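Equipment Planning Update: Dexterous Handling Stations
Sep 16, 2021

The Equipment Office has completed the first stage of planning for the dexterous handling stations approved in April. Department heads are asked to read this notice before submitting requests for the coming budget year, as several of the rules on shared purchases have changed.

The original proposal called for two-handed stations at both the Volstead and Tatance buildings. After review, the office recommends that Volstead be equipped first and that Tatance follow once a full year of operating costs is on record. Staff at Tatance may book time at Volstead in the meantime. Travel between the buildings will be charged to the requesting department and should be included in its estimate.

Quotations were requested from two suppliers, Liken and Domínguez. Both offered hands with jointed fingers suitable for small household containers, bins with lids, and similar everyday items. The quotations differ mainly in what they include. Liken lists the hands, forearms and cables as one package, with training charged separately. Domínguez includes training for 6 operators but prices replacement cables and fingertips individually. Departments comparing the two should work from the full cost over the service period and set the purchase price in that context.

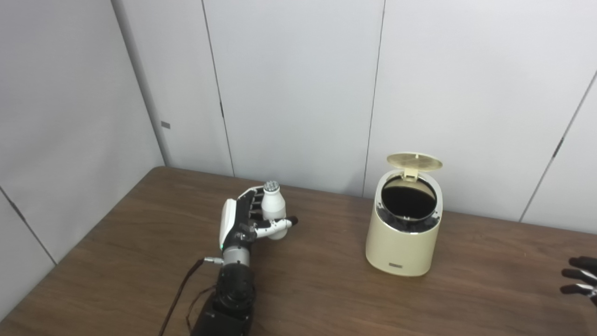

Consumable parts were underestimated in the first draft of the budget. Fingertips, cables and connectors are now carried on a separate line, with $2000 set aside for each station per year. Any amount left unspent will return to the general equipment fund and may not be applied to furniture or software.

Test objects are also to be budgeted by the department that needs them. The common list now contains 107 items, most of them ordinary goods available from any home supply store. Requests for additions should state the task for which the item is needed, its size and weight, and whether it must be replaced after repeated use. Glass items and containers holding liquid require separate approval.

Catalina Retamal, who oversees equipment planning, has asked that each department name one person to answer questions about its request. "Most of the delays last year came from incomplete forms," she said. "A short, complete request will be reviewed sooner than a long one with the power and space requirements missing."

Forms are available at the Equipment Office and at the Volstead front desk. Room 23 at Volstead has been reserved for departments that wish to review the supplier quotations in person. Copies may not be removed from the room. Requests received after the close of the submission period will be held for the next review.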